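How a Hand-Held Gripper Teaches a Robot
Kits and Tools Explained, for readers 9 and up
By Joni Oksanen
2025-04-02

Most robot arms are bolted to a table or a floor. The Vivine is a robot hand with no arm. A person holds it by a handle, squeezes a trigger, and picks things up with it. The company that sells it, Hinon, offers it to schools, clubs, and families as a kit. This page explains what the kit contains, how it works, and what it is like to use.

Words you will need

Gripper: the part of a robot that holds things. It does the job your hand does.

Finger: one of the moving parts of a gripper. The Vivine has two. They move toward each other to close and away from each other to open.

Sensor: a part that measures something, such as how far the fingers are apart.

Data: facts that have been recorded. In this kit, data means video plus the measurements from the sensor.

Demonstration: one recording of a person doing one task, from start to finish. People who work with robots often shorten this to "demo."

Model: a computer program that has found patterns in a lot of data. A model can look at a new camera picture and work out which movement is likely to come next.

Why there is no arm

A robot arm does not know how to pick up a stick. It has motors, and each motor turns when a computer tells it to. Someone has to decide which motor should turn, how far, and when.

One way is to write out every movement as numbers. This works well in a factory, where the same part arrives in the same place every time. It works badly in a home. A cup may be on the left today and on the right tomorrow. A pencil may have rolled under a sheet of paper.

Another way is to show the robot many demonstrations. A person does the task, a camera records it, and a model is trained on the recordings. The question is how the person should do the task. If the person uses bare hands, the recordings show five fingers on a hand that bends in many places. The robot has two fingers that open and close, so a lot of what the hand did cannot be copied.

The Vivine deals with this by giving the person the same kind of hand as the robot. Whatever you manage to do with two stiff fingers, a robot with two stiff fingers may be able to do as well. Leaving out the arm also makes the tool light enough to carry from room to room, and it means there are no strong motors near anyone's face.

What is in the kit

The box contains the gripper, the camera and its mount, a charging cable, a pack of spare finger pads, and a printed booklet. There is also a bag of practice items that Hinon calls the Suvier set: craft sticks, cord, fabric squares, and some flat shapes that can be folded into trays. You can use your own things as well. The booklet has a page on which ones to avoid, mainly glass, anything sharp, and anything with liquid in it.

The gripper arrives in parts. A screwdriver is needed and is not included. Building it took our tester, Kazue Morikawa, one afternoon with an adult helping. The only hard step was the trigger spring, which has to be held in place while a screw goes in. The drawing for that step is too small.

How the parts work together

The trigger. Squeezing it pulls a short link inside the handle. The link pulls both fingers inward by the same amount, so an object ends up in the middle of the gripper.

The finger pads. These are soft. A soft pad bends a little around an object and touches more of it. More touching usually means more grip. The pads wear smooth with use and should then be changed.

The camera. It looks out over the fingers with a very wide lens. A wide lens sees the fingers, the object, and a good part of the room at the same time. It also makes straight lines look curved, especially far from the center of the picture. You can test this by pointing it at a checked cloth or a tiled floor. The software knows the shape of the lens and allows for the bending.

The position tracker. This is a small sensor that feels turning and changes in speed. The software combines its readings with the video to work out how the gripper moved. The room helps here. Corners, shelves, door frames, and patterns are easy for the software to follow from one picture to the next. A blank white wall is hard, and tracking can be lost if the camera sees nothing else.

Recording a demonstration

The booklet gives these steps.

Place the items on a flat surface.
Press the record button and hold the gripper still for 3 seconds.
Do the task at a steady speed.
Open the fingers fully and move the gripper back.
Press the button again to stop.

Holding still at the beginning lets the tracker settle. If you skip it, the software marks the demo as poor and does not use it.

A task should be small. "Tidy the table" is too large. "Pick up the stick and put it on the tray" is about right. The items should be moved between demos. If the stick is always in the same spot, the model may learn the spot and ignore the stick.

Mistakes are allowed. If you drop something and pick it up again, keep recording. A robot will also drop things, and a demo that shows how to recover can be useful.

Why sticks are difficult

The Suvier set looks simple, and the first try can be surprising. A thin stick lying flat gives the fingers very little to hold. The pads must come down close to the surface on both sides of it. If they are too high, they close on air. If they are too low, they press on the table.

Where you hold the stick also matters. Near the middle, it stays level. Near one end, the other end is heavier and swings down. This turning effect is called torque, and it grows as the distance from your grip grows. Cord or tape wrapped around a stick changes things again, since it adds thickness and makes the surface rougher.

Fabric is a different problem. It has no fixed shape. Kazue found that pinching a square at a corner worked more often than pinching it in the center. Folded trays sit between the two: stiff enough to lift, but easy to bend if the trigger is squeezed too hard.

How much data is enough?

For one small task, Hinon suggests 200 demonstrations. That number is for a single kind of object in a single room. For a task that should work in different rooms, the booklet gives a figure of around 2,000. A family is unlikely to record that many, and the kit does not expect it. Groups can put their recordings together if they all use the same task card.

The recordings go into a program called Noguchi, which runs on an ordinary laptop. It plays each demo back, draws the path of the gripper as a line, and shows a graph of the fingers opening and closing. The graph is the most useful part for learning. A flat line means the fingers did not move, a drop means they closed, and a drop that stops early means there was something between them.

Training a model needs a faster computer. Hinon offers this as a paid service, billed by the month. We did not try it for this page. Without it, you can still record, play back, and sort demos.

Privacy

The camera sees more than the table. It may record a kitchen, a doorway, or a person walking by. Ask everyone in the home before you start, and put away letters or anything with a name or address on it. Noguchi keeps files on the laptop unless an adult turns on sharing. Sharing was off when we installed it.

Points for and against

The gripper is solid and the fingers stayed lined up through our test. The battery lasted longer than Kazue's patience with the fabric squares. Spare pads are sold separately and were out of stock in December, when we first looked.

The trigger is stiff for small hands – a nine-year-old may need both hands on the handle. The booklet is clear except for the spring drawing. There is no left-handed trigger, though the handle can be used in either hand.

Hinon rates the kit for ages 9 and up with an adult present. We would add that younger users should rest after every 5 demos, as the wrist gets tired before the rest of the arm does, and tired demos are shaky ones. When you start again, put the sticks back in a new arrangement and check that the lens is clean.

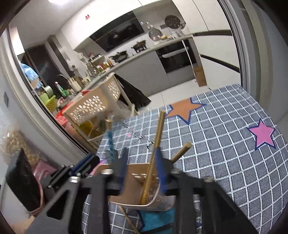
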